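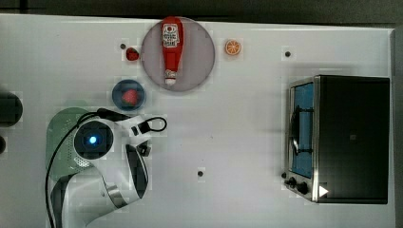

Setting the Table at Vilbridge: A Conversation with Olga Acuña
Published 2022-05-07 in Programs and Services

When the Vilbridge Center for Daily Living reopened its practice kitchen in April, returning participants noticed the new worktable first. The table is white, wide, and open on every side, and most of what sits on it at any given time could be found in a home kitchen or a child's toy box. Olga Acuña, who coordinates the kitchen program, met with the Center's newsletter to discuss how the items are chosen and how a session is organized.

Ms. Acuña came to Vilbridge from the Lominska rehabilitation unit, where she worked in a kitchen with full cabinets and a standard range. "It was a very good kitchen, and it was too much kitchen," she said. "A person would come in to practice making a snack and spend the first part of the hour looking for the plate. I wanted everything out where it could be seen."

The program's inventory lists 589 items, most of them small. Only a few are brought to the table for any one activity. Play food is used for much of the early work. Ms. Acuña said that she had expected adult participants to object to it, and that some did. "I tell them we can spend the morning with a strawberry that will not bruise, or we can clean up after one that did. Most people see the point of that fairly quickly."

The basic arrangement has changed little. A large round plate is set toward the far side of the table, with a small blue bowl nearer the participant. The toaster oven stands to the right, where its door and knobs can be reached. The first task is usually to clear the plate and say aloud where each thing should go.

"The ketchup bottle is the one people talk about," Ms. Acuña said. "We lay it down on the plate. Somebody will always tell me that it does not belong there, and then I ask them where it does belong, and we have started."

Larger pieces are added once a participant is comfortable with the plate and bowl. Laurențiu Bucur, an occupational therapist with the program, asked for items that differ in how they are held.

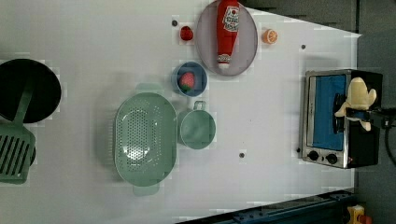 The practice table with pan, slotted spatula, colander, and measuring cup. The three green pieces are used together in sorting activities.

"A colander asks for two hands, or at least it invites two hands," Mr. Bucur said. "A measuring cup with a short handle is a different matter. You have to decide how to approach it." He added that matching colors are useful for participants who are relearning how to group objects. One person may put everything green together, while another sorts by use and leaves the spatula with the pan. Both answers are accepted, provided the participant can explain the choice.

Sessions are held for groups of up to 4 people and are followed by a short discussion at the Barrientos Room tables. Family members may attend the discussion portion. Ms. Acuña encourages them to do so, and she asks them to describe their own kitchens in some detail. "If the plates at home are on a high shelf, I need to know it," she said.

Asked what she would like to add, Ms. Acuña mentioned a second bowl in a different size and a set of lids. Mr. Bucur asked for a heavier pan. Both requests have been forwarded to the Tesard Fund, which supports equipment purchases for the Center.

Participants who wish to join the kitchen program should speak with their therapist or leave a message for Ms. Acuña at the front desk.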